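Kellcombe Bread Knife, Two Months In

I bought the Kellcombe in November, after my old knife finally stopped cutting bread and started persuading it. The old one was a Mokeck that came free with a toaster, and I got what I paid for.

The Kellcombe cost me 48 dollars. For that you get a long serrated blade, a handle with a bit of heft, and a booklet in which a man named Gergely Tóth explains his feelings about crust. I read all of it. He has a lot of feelings about crust.

On to the bread. My test loaf is a sourdough from Bassey, the bakery near my office, with a shell you could use for roofing. The Mokeck used to skate across the top and head for my thumb. The Kellcombe bites on the first stroke and keeps going. Slices come out even if you let the blade do the work, and shaped like doorstops if you're hungry and in a hurry. I have made plenty of both.

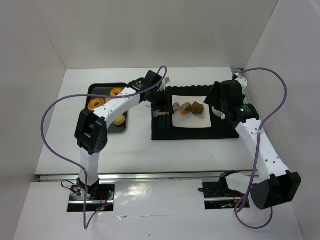 Bread on its tray, black placemat alongside.

Soft bread is a harder test, and the knife does less well there. Brioche gets a little squashed unless you go slowly, and sandwich loaves shed more crumbs than I'd like. Tomatoes are fine. Bagels are fine too, though my neighbor Somtochukwu Ogbonna swears by her Tasteo slicer for those and has offered several times to show me.

My main complaint is the sheath. It's stiff plastic, it grips the blade like a grudge, and getting it off takes more nerve than cutting the bread. Mine has lived in the back of a drawer since the second Wednesday.

The handle is comfortable, but the finish shows every floury fingerprint. Kellcombe says hand wash only. I have mostly obeyed.

Would I buy it again? At 48 dollars, yes. At 80, which is what the gift box version costs, no — the box is very nice, but it can't cut anything.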